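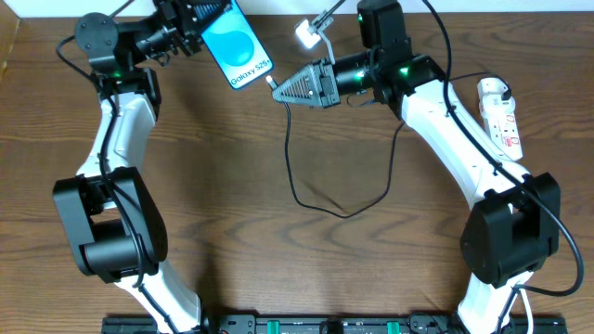 Ketill Ingvarsson still has the first letter he sent to the Drumberg water district. It runs to one page and asks for the inspection reports on the Lauritsen reservoir. He figured he would hear back in a couple of weeks.

It took five years, two denials and a trip to the state appeals court. When the records finally came through in March, there were 1,236 pages of them, and Ingvarsson, who edits the Drumberg Skirar, read every one at his kitchen table.

"I was like a kid with a new bike," he says. "My wife would come down at 5 in the morning and I'd be there with the coffee going, saying, listen to this, listen to what they wrote about the east valve!"

The reports themselves are dry stuff, mostly checklists and follow-up memos, but they showed that engineers had flagged the same cracked spillway 13 times before the district put money in the budget to fix it. The Skirar ran the story over four issues and put the full set of records on its website, where anyone can search them by date or by the name of the structure.

That last part is what gets him going. He talks with his hands, and he talks fast.

"People think the story is the thing, and sure, I'm proud of the story. But the pages! We had a retired surveyor over in Dronora who found a memo I'd read right past. She called me at home. It ended up leading the third installment."

The district had argued that the reports were drafts and so didn't count as public records. A trial judge agreed. The appeals court did not, and its ruling says that a report stops being a draft once an agency relies on it to make a decision, including a decision to wait. Ingvarsson can recite that line from memory and does so twice over lunch.

Did he ever think about dropping it?

"Oh, the second winter, for sure. We'd lost at trial, and the paper has a staff of four. Our lawyer was working for next to nothing and I felt bad every time I picked up the phone. Then she called me and said, I've been reading the statute again and I'm kind of excited. So that was that."

He is now teaching an evening class on records requests at the Dronora library. Students bring their own letters and the group goes over them line by line, fixing dates and naming the exact documents wanted. One woman got her road maintenance files in nine days.

"Nine days!" Ingvarsson says. "I told her I was jealous. Then I asked if I could read them."

He has a new request of his own in the mail, this one for the district's pump contracts.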